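Grovthorpe Course in Handling and Gripping
Session 4: When a grip fails without a signal
Notes by Malte Oltmanns, version of 02/04/2026

4.1 What we mean by a silent failure

A loud failure stops the work. A motor trips, a part falls on the floor, somebody presses the red button. A silent failure lets the program go on with a wrong belief about what is between the fingers. Thin film is the usual cause in our workshop. It has almost no stiffness, it folds where it likes, and the finger can close on the film alone while the object behind it stays free.

Please compare a stiff object with a bagged one before you read the case.

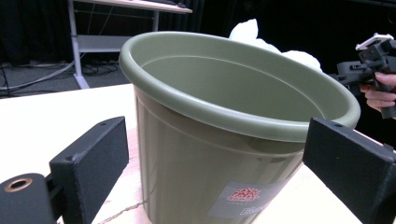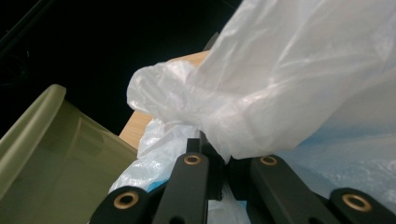
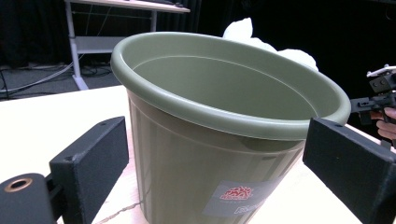 Pot and bag, with hand-held grippers.
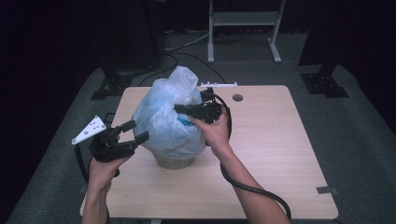
The case comes from the Tosuder packing cell in July. The cell picked bagged parts from a tray and put them in a carton. After a change of bag supplier, 18 parts were lost in one shift, and the log showed every pick as good. The program checked only that the jaws had stopped before they were fully closed. A thick fold of film was enough to stop them. With a plain pot such as the olive-green one, this check is quite reasonable, as the wall is firm and the rim is thick and rolled. With a bag gathered into a crumpled peak, as in the last picture, the jaw position alone says very little about the object inside.

4.2 What was found

Weidemann, the firm which maintains the cell, repeated the pick by hand and by program. In nine trials the jaws stopped at nearly the same width, with the part held or with film only. The width limit had been set for the old bag and was never tested again with the new one. There was also a safety matter: an operator reached in to free a hanging bag while the cell was only paused — the guard door switch had been bridged for cleaning and left so.

4.3 What was changed

The Gomon weight sensor under the tray is now read before and after each pick. If the difference is too small, the arm stops and the lamp turns yellow. After two failed picks the cell waits for a person. The door switch is tested at the start of each shift, and the result is signed.

4.4 For next time

Write half a page on this: which other signal could the cell have used, and what would make that signal wrong also? Bring your safety glasses, we will work at the cell.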